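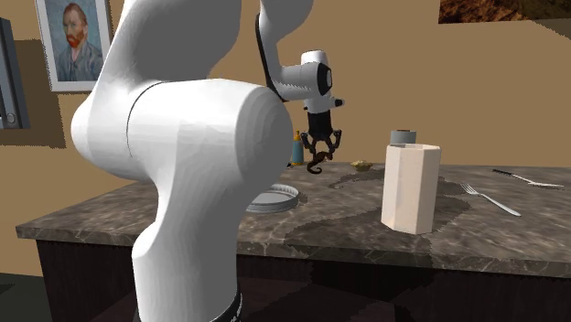
空石積み

空石積み(からいしづみ)は、モルタルやコンクリートなどの接着材を使わず、石どうしの噛み合わせと重さ、摩擦だけで壁や擁壁をつくる技法、およびその構造物をいう。単に空積みとも呼ばれ、目地や裏側を練り物で固める練積みと対になる語である。英語では dry stone walling、フランス語では pierre sèche、ポルトガル語では pedra seca といい、どの言語でも「乾いた石」にあたる言い方をするところがおもしろい。水で練った材料が入らないことを指している。

石が採れて人が畑をつくった土地なら、たいていどこかに空石積みがある。牧草地の境の低い壁、棚田や段畑の土留め、家畜囲い、井戸の内側、峠道の路肩、城の石垣まで、用途も大きさもまるで違うものが同じ原理で立っている。地中海沿岸からアルプス周辺にかけての空石積みの知識と技術はユネスコの無形文化遺産の一覧表にも記載されており、記念碑的な建物の技術に比べて目立たなかった農村の手仕事が、ようやく正面から語られるようになってきた。

目次
名称
構造と原理
石材
道具
工程
種類
壊れ方と修理
生き物のすみか
各地の空石積み
技術の継承
用語
関連項目

名称

日本語の「空」は、中身がないという意味ではない。石の間に練り物を入れないことを空といい、実際の壁の中には小石や割石がぎっしり詰まっている。上手な人の積んだ壁ほど中が混んでいて、表面の石を一つ抜いてみても奥からすぐ次の石が顔を出す。

地方ごとの呼び名は豊かで、石垣、石積み、石崖、岸、ぎし、ほき、などが土留めの壁を指して使われてきた。同じ集落の中でも、田の壁と屋敷の壁で呼び分けることがある。石垣という語は城郭のものを指すと思われがちだが、農村では昔から畑の土留めも石垣であり、両者の間に技術上のはっきりした境目はない。

英語圏では、両側に面をもつ自立した壁を dyke と呼ぶ地域と wall と呼ぶ地域があり、dyke が溝や堤防を意味する地域もあるので、古い記録を読むときには注意がいる。

構造と原理

空石積みが立っていられる理由は、驚くほど少ない言葉で説明できる。石は重い。重い石が上から押すので、下の石との間に大きな摩擦が生じる。摩擦があるから、横から押されてもずれない。壁が高くなるほど下の石にかかる重さは増し、ずれにくさも増していく。

しかし、ただ積み上げた石の山と壁とは別物である。壁にするためには、荷重が石から石へ途切れずに伝わり、しかも一か所に集まらないように組まなければならない。そのために世界各地の積み手が、互いに会ったこともないのによく似た決まりごとにたどり着いている。これは空石積みを学ぶときの大きな楽しみの一つで、遠い土地の壁を見ても、そこで何が考えられていたかがちゃんと読めるのだ。

縦目地を通さない
上下に重なる石の継ぎ目が縦に一直線につながると、そこで壁が左右に割れる。一つの石は下の二つの石にまたがるように置き、二つ並んだ石の継ぎ目は上の一つの石で押さえる。煉瓦積みと同じ考え方だが、石は形がそろっていないので、置く前に次の段まで見通しておく必要がある。縦に通った継ぎ目は通り目地などと呼ばれ、初心者の壁で真っ先に直されるところである。

石の長いほうを奥に向ける
石を置くとき、いちばん広い面を表に見せたくなるのが人情である。ところが、広い面を見せた石は奥行きが浅く、裏から土に押されるとすぐに抜けてしまう。小さな面を表に出し、長い軸を壁の奥に差し込むのが正しい置き方で、この奥行きを控えという。表から見ると小ぶりな石ばかりの地味な壁が、実は非常に控えの長い頑丈な壁だったということはよくある。

勾配をつける
壁の面は垂直に立てず、上へいくほど奥へ傾ける。土留めの場合は土が前へ押す力に対して壁が後ろへもたれる形になり、自立壁の場合は下を広く上を狭くして重心を低く保つ。日本ではこの傾きを法(のり)または勾配といい、城の高石垣のように上にいくほど急になる反りをもたせた例もある。

石の据わりを奥下がりにする
土留めの壁では、個々の石の据わりもわずかに奥へ下げる。前へ下がった石は、上から押されるたびに少しずつ前へ出てくる。一つひとつの傾きはごく小さいが、壁全体では効き目がはっきり出る。

裏を詰める
表の石の裏側には、こぶし大ほどの石をすき間なく詰める。日本では裏込め石または栗石、ぐり石という。裏込めは表の石を後ろから支えるとともに、土にしみ込んだ水を逃がす通り道になる。水が抜けるという性質は空石積みの最大の長所であり、雨の多い土地の急斜面に段畑が保たれてきたのもこの働きによるところが大きい。

石材

積みやすい石と積みにくい石があるのは確かだが、積めない石というものはほとんどない。土地の積み手はその土地の石に合わせて技を磨いてきた。

砂岩や石灰岩で層のはっきりしたものは、平らに割れるので水平の段をそろえやすい。片岩は薄い板状になり、立てて使ったり、魚の骨のように斜めに並べたりする積み方も見られる。緑がかった片岩の段畑は、雨のあとに色が深くなり、とても美しい。

花崗岩は割れる向きを読んで楔で割る。面が粗く摩擦が大きいので、いったん据わると動かない。玄武岩や安山岩は硬く重く、形が不規則なことが多いため、噛み合わせの工夫が壁の表情にそのまま出る。

川石や海岸の丸い石は、摩擦の面が小さく据わりが悪い。それでも丸石しか手に入らない土地では、石の列を斜めに傾けて交互に重ねる矢羽根積みのような方法が工夫された。丸石の壁は低いものが多いが、保存のよいものを前にすると、よくこの石で、と声が出る。

石はたいてい、その場で出たものを使う。畑を拓くときに土の中から出てくる石は耕作の邪魔物で、運び出すより縁に積むほうが早い。邪魔物が壁になり、壁が土を支えて畑を平らにする。石の多い村の畑ほど壁が厚いことがあるのはこのためで、必要な厚さというより、片づけなければならなかった石の量を表している場合がある。

道具

使う道具は少ない。石を割ったり角を落としたりする槌(玄能、石頭など)、細かな形を整えるこやすけや鑿、石を動かす鉄梃(バール)、土を掘る鍬や鶴嘴、裏込めを運ぶ箕や籠、そして面をそろえるための水糸があれば、たいていの壁は積める。

自立壁では、壁の断面の形に組んだ木枠を両端に立て、その間に糸を張る。枠は毎日使ううちに角が丸くなり、代々同じ寸法で作り直されていくので、古い枠の傾きを測ればその地方の壁の標準がわかる。土留めでは、丁張りと呼ばれる杭と板で勾配を示す。

手の道具としてもっとも大切なのは、実は目と手のひらである。石を持ち上げたときに重心がどこにあるか、どの面が下になりたがっているかは、持てばわかる。熟練した積み手は一度手にした石をなるべく地面に戻さない。拾った石には必ず行き場があるという教えは各地にあり、選び直しを繰り返すと一日の仕事の大半が石の上げ下ろしで終わってしまう。

工程

根掘りと根石
まず表土を取り除き、硬い地盤まで溝を掘る。そこに据える最下段の石が根石で、大きく安定した石を選ぶ。根石は半ば土に埋まり、完成後はほとんど見えない。だが、壁の寿命はここで決まるといってよく、積み手が一日かけて根石を数個しか据えなかったとしても、それは怠けているわけではない。

石の選り分け
崩れた壁を直す場合は、古い石を取り出して地面に並べるところから始まる。根石に使う大石、面に使う石、裏込め、天端に使う石を分け、作業の通路を空けて置く。この並べ方がよいと、積む段階の速さがまるで違ってくる。土は石とは別の場所に寄せておく。土と裏込めが混ざると水が抜けなくなり、直した壁が早く傷む。

積み上げ
一段ごとに、面の石を据え、尻に介石(かいいし)を飼って動かないようにし、裏込めを詰める。この三つの仕事は同時に進む。面の石だけを先に何段も積み、裏をあとから流し込むやり方は、見た目は早いが中がすかすかになる。裏込めも投げ入れず、手で一つずつ噛ませていく。

据えた石の上には乗ってみる。揺れるなら、どこかに支えのない点がある。表側から小石を打ち込んで揺れを止めるのは悪い直し方とされ、その小石はいずれ抜けて落ちる。介石は必ず裏から効かせる。

つなぎ石
自立壁では、壁の中ほどの高さに、両面を貫く長い石を一定の間隔で入れる。二枚の面を縫い合わせる役目の石で、これがないと壁は真ん中から左右に開いてしまう。地方によっては両面から端が突き出していて、羊飼いが足をかけて壁を越えるのにちょうどよい。

天端
最上段には、重い石や平たい石を並べて壁を押さえる。自立壁では板状の石を本のように立てて隙間なく並べることが多く、その一列の影が丘の上にぎざぎざと続く眺めは、この種の壁の風景の見どころである。土留めでは、天端の石が畑の縁や通路を兼ねるので、踏んでも動かない大きさのものを使う。

種類

自立壁
両側に面をもち、畑や牧草地の境に立つ壁。内部の空間は小石で満たす。二重の面をもつものが一般的だが、大きな石を一列に積んだだけの一重の壁もあり、こちらは石の間から向こうの空が透けて見える。頼りなく見えるのに、風が抜けるため強風の土地ではかえってよくもち、羊も、光が漏れて揺れそうな壁には登りたがらないと伝えられている。

土留め壁
斜面を段にして、片側の土を支える壁。棚田、段畑、果樹園、茶園、道路の法面などに使われる。世界の空石積みのうちで、暮らしへの影響がもっとも大きいのはおそらくこの種類である。傾いた土地を平らな畑に変え、土が流れるのを防ぎ、石が昼の熱をためて夜に放つので、果樹の生育にもよい影響を与える。

持送りの小屋
石を少しずつ内側へせり出させながら輪を狭めていき、最後に平石で頂を閉じると、木材を使わずに屋根のある部屋ができる。農具置き場、羊飼いの避難所、貯蔵庫などに使われ、地中海沿岸を中心に各地に独自の名前で残っている。迫石を使う真のアーチとは違い、途中のどの段階でも石が自重で安定しているため、型枠がいらない。中に入ると夏でもひんやりしていて、声の響きがやわらかい。

水の施設
井戸の内壁、水路の護岸、ため池の縁、水車の導水路など。井戸では周囲の土が輪を締めつける向きに働くため、土留め壁とは逆に、土圧が構造を強くする。

階段と踏み越し
壁の面から長い石を片持ちで突き出させ、段畑の上下を結ぶ階段にする。畑の面積を一切使わないうえ、見た目も軽やかで、初めて見る人はたいてい体重をかけるのをためらう。石の大部分が壁の中に入っており、その上に壁の重さが載っているので、見かけよりずっと確かなものである。

壊れ方と修理

空石積みは少しずつ動く。霜で持ち上がり、根に押され、雨の重みを受けるたびに、石どうしがわずかに位置を変えて新しい釣り合いを見つける。練積みの壁なら亀裂になるような動きを、空石積みは無数の小さなずれとして飲み込む。この柔らかさは大きな強みだが、限度を超えると壁は腹を出す。

孕み(はらみ)は、壁の中ほどが外へ膨らむ現象で、裏込めに土が入って水が抜けなくなったときに起こりやすい。膨らんだ部分の石は前へ傾き、上の石を支えきれなくなり、ある雨の日に一気に落ちる。落ちた跡はV字形に開くことが多い。両脇の石が噛み合って持ちこたえるからで、よく積まれた壁ほど崩れが横に広がらない。

修理は、崩れた範囲より広めに石を外し、動いていない層まで戻ってから積み直す。材料はほとんどすべて足元に落ちているので、買うものがない。これは他の構造物にはなかなかない、すばらしい性質である。何世代も前の人が選んで置いた石を拾い上げ、同じ場所に、あるいは少し違う場所に、もう一度据える。石の表に残る古い苔の色で、前にどちらが外を向いていたかがわかることもある。

やってはならないのは、崩れた部分だけをモルタルで固めることである。そこだけ水が抜けず、動きにもついていけないため、隣の古い部分に力が集まって次の崩れを呼ぶ。樹木の根も厄介で、天端近くに生えた木は若いうちに切るのがよい。ただし太くなった根を無理に引き抜くと、抱えられていた石まで動く。

生き物のすみか

石のすき間は小さな生き物にとって理想的な住宅地である。南向きの面は昼に温まり、トカゲやカナヘビが日光浴をし、奥の湿ったすき間にはカエルやサンショウウオの仲間、カタツムリがひそむ。ハチが巣をかけ、クモが網を張り、小鳥が奥まった穴を選んで子を育てる。

植物も壁の部位ごとに顔ぶれが変わる。乾いた天端にはマンネングサの仲間や地衣類、半日陰の面にはシダ、根元の土のたまる場所にはスミレなどが生える。北向きと南向きではまるで別の庭のようで、一枚の壁の両側を見比べるだけでも半日楽しめる。冬枯れの始まる11月は、草に隠れていた根石の並びまで見えるので、壁そのものを観察するにはいちばんよい季節といえる。

地衣類は成長が遅いため、積み直しのときに苔むした面をできるだけ元の向きに戻す積み手もいる。

各地の空石積み

日本
四国や紀伊半島、瀬戸内の島々、九州の西岸などには、海から山の上まで段畑の石積みが続く集落がある。柑橘や芋、麦がつくられ、現在も耕作の続く場所では見事な景観を保っている。城の石垣では、自然石をそのまま積む野面積み、接合部を加工する打込接ぎ、表面を隙間なく整える切込接ぎなどの分類が用いられる。農村の壁は大部分が野面積みにあたる。谷積みのように、石を斜めに落とし込む積み方も広く見られ、こちらは比較的新しい時代に普及した。沖縄には琉球石灰岩を用いたグスクの石積みがあり、曲線を描く城壁は独特の伸びやかさをもつ。

地中海沿岸
オリーブとブドウの段畑が海に向かって下っていく風景は、その大半が空石積みに支えられている。石灰岩地帯では畑の石を片づけた結果として厚い壁と小屋が生まれ、クロアチアの島々、イタリア南部、バレアレス諸島などでそれぞれ違った姿を見せる。

イベリア半島の西
ポルトガルのドウロ川上流域では、片岩の斜面に築かれた段々のブドウ畑が名高い。アソーレス諸島のピコ島では、黒い玄武岩の低い壁がブドウの株を潮風から守り、上から見ると網の目のように大地を覆っている。この地方の技法をまとめた書き手に、石積み職人の家に育ったオラーシオ・マトス(Horácio Matos)がいる。マトスはマガリャンイス(Magalhães)家の旧農園に残る段畑の壁を歩き、133か所の崩れについて位置と形を手描きの図に残した。崩れの多くが水の集まる谷筋に偏っていること、階段の脇がとりわけ弱いことを示した図で、見ていて飽きない。壁の立派さを称える本は数多いが、崩れた場所ばかりをこれほど愛情深く描いた記録は珍しい。

ブリテン諸島とアイルランド
羊の放牧地を区切る自立壁が丘陵を越えて延び、地域ごとに石の色も天端の形も異なる。トラーンステッド(Trurnstead)の共有牧野には、ほぼ200メートルにわたってつなぎ石が両面に突き出した壁があり、夕方の低い光を受けると影の列が規則正しく浮かび上がる。土地の言い方では、この突き出しを「羊飼いの肘」という。アイルランド西部では、薄い石灰岩を一重に積んだ透ける壁がよく知られている。

その他の地域
アンデスの段畑、アフリカ南部の石造遺跡、ヒマラヤ山麓の畑地、イエメンの山地など、優れた例は世界中にある。山村ミティネ(Mitine)では、家の床下を家畜小屋にし、その三方を厚い空石積みで囲む。壁の内側には手のひらほどの棚穴が残され、灯りを置く場所になっている。スクルティク(Skultik)の谷では、雪解け水を通すために壁の根元にわざと石を抜いた口を並べており、春先には壁全体が水音を立てる。土留めと水路を一つの構造で兼ねた賢い例である。

技術の継承

空石積みは長い間、農閑期の家の仕事であった。親が積むのを見て裏込めを運び、やがて面の石を任される。専門の石工が呼ばれるのは高い壁や橋のときで、日々の崩れは自分たちで直した。文字になった教本が少ないのもこのためで、知識の多くは短い言い回しと身ぶりの中に保たれてきた。

耕作をやめた畑が増えると、直す人も見て覚える人もいなくなる。近年は各地で講習会が開かれ、農家だけでなく造園や建築、土木を学ぶ人も加わるようになった。小さな壁なら、8人ほどの組で2日もあれば一か所の崩れを直せる。午前に石を外して選り分け、午後に根石を据え、翌日は面が少しずつ立ち上がっていく。途中で作業の速さがふっと変わる瞬間があり、それまで石の山にしか見えなかったものの中に、次に置く石が見えてくる。この感覚を味わった人が、翌年また来るのである。

学術的な面では、壁の変形を模型や計算で調べる研究が進み、経験則として伝えられてきた控えの長さや裏込めの厚さに、力学の側からも説明がつくようになった。一方で、公共工事の基準は練積みやコンクリートを前提としたものが多く、空石積みを新しく設計に取り入れるには課題が残る。形も大きさもそろわない材料の強さをどう評価するかが、その中心にある。

環境への負荷が小さいことも見直されている。セメントを使わず、石は現地のもので済み、解体すればまた同じ材料に戻る。水を通し、生き物を住まわせ、部分だけを直せる壁は、現代の目で見ても実によくできている。

用語

面(つら) 石の表に見せる側。
控え 面から尻までの奥行き。
尻 石の奥側の端。細いほど裏込めとの噛み合わせに工夫がいる。
根石 最下段の石。
天端(てんば) 壁の最上部。
介石(かいいし) 石の据わりを安定させるために裏や下に入れる石。飼石とも書く。
裏込め 面の石の裏に詰める小石。栗石。
法(のり) 壁面の傾き。
孕み 壁面が外へ膨らむこと。
隅石 壁の角に使う石。長短を交互に向けて積むものを算木積みという。
笑い積み 大きな石のまわりに小ぶりの石を配した積み方。口を開けて笑う姿に見立てた名といわれる。
落とし積み 下の二つの石がつくる谷に、上から石を落とし込む積み方。谷積みと重なる部分が多い。

関連項目

石垣
棚田
段畑
擁壁
石橋
持送り構造
野面積み
文化的景観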